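Washroom bench notebook, August
Kadley unit, long room

Started at 8:30 with the vanity. Redo of last month's layout: pump bottle by the faucet, toothbrush cup near the front edge. I tried the cup at the back first and kept knocking it with my wrist when reaching over the basin, so front edge is the standard from now on. Updated the setup sheet.

The sink top came from Pfister, item 886 on their list. Black shows every water spot and every bit of dried soap. Wiping it with a plain damp cloth leaves streaks, a dry cloth after that takes most of them off. The Ondano cleaner did no better than water on this surface – I won't reorder it.

Spray bottles next. Trigger heads loosen when a bottle gets passed from person to person, so check the collar before filling. Fill to the shoulder and no higher. Order of work for the counter is spray, wipe back to front, rinse the cloth, then put the small things back.
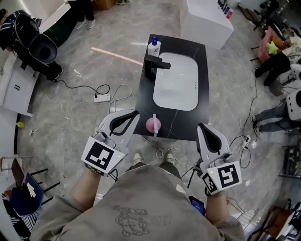
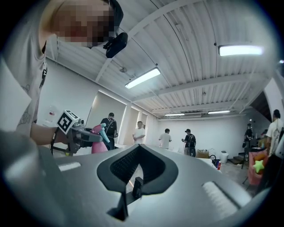
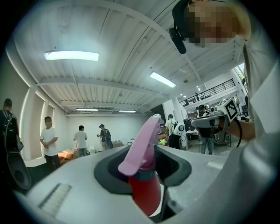 Vanity with the pink toothbrush cup (first), spray bottles (second and third).

Still open:
Cup is too light. A toothbrush standing straight up in it makes it tippy. Look for one with a heavier base, same width.
Pump bottle sticks on the first press after sitting overnight. Ran warm water through the head, seems better. Check again tomorrow.
Cloths: 4 left in the clean pile at noon, rest in the wash. Need a second stack if we keep doing counters all day.
Supply budget for the quarter is 4,000 and we are at 1,966 with the cloths not yet ordered. Fine for now.

Afternoon went to the same counter again with the cup left at the front. No knocks. Basin rim needs its own pass, the counter wipe misses it – add that to the sheet before the next round.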